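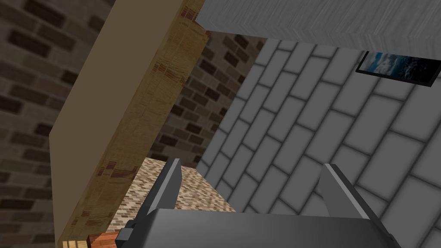

Figure 3. Wrist view rendered in the Lullport kitchen. The fingers are open and point toward the countertop between the cabinet panel and the tiled wall.

4.2 Effect of surface texture on wrist-view policies

The second group of trials asked whether a policy trained only on rendered wrist views depends on the look of fixed surfaces such as walls, panels and counters. Earlier work on the Mernham task set used plain, evenly colored walls. In the Lullport kitchen, brick, large gray tile and a speckled counter can all fall within a single view, and the wrist is often tilted far enough that the rows of tile run diagonally across the image. Little of the picture is then taken up by anything the robot is meant to handle.

We trained two policies on the same set of 1,042 demonstrations. The first, Vullo-A, received the images as rendered. The second, Vullo-B, received images in which the textures of walls and cabinets were replaced at random at the start of each demonstration. The shape and position of every surface were left unchanged, as were the camera settings and the gripper model. Both policies were trained with the same schedule and the same action space, described in Section 3. 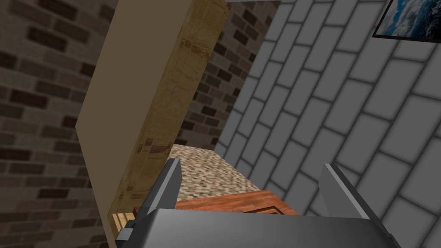 Target objects were allowed to lie close to a wall or a cabinet side, so that the open gripper had to enter a narrow space before closing. We kept these placements in the test set even where they left the gripper body covering part of the target. Removing them would have raised the scores of both policies and hidden the cases in which they differ most.

Each policy was tested on 40 starting layouts that did not appear in training. Vullo-A completed 20 of them and Vullo-B completed 27. Most of the gain came from layouts in which the wrist began at a steep angle. In these, Vullo-A tended to drift toward the tiled wall and stop short of the counter. Vullo-B made the same error less often, but it was slower to begin its final approach.

The result should be read with some care. The textures used for replacement were drawn from the library of Bang, and several resemble the Lullport surfaces. A stricter test would hold out whole classes of material, such as all brick. The layouts were prepared by Roald Eide, who took no part in training either policy. Results for a wrist camera combined with a fixed overhead camera are given in Section 4.3.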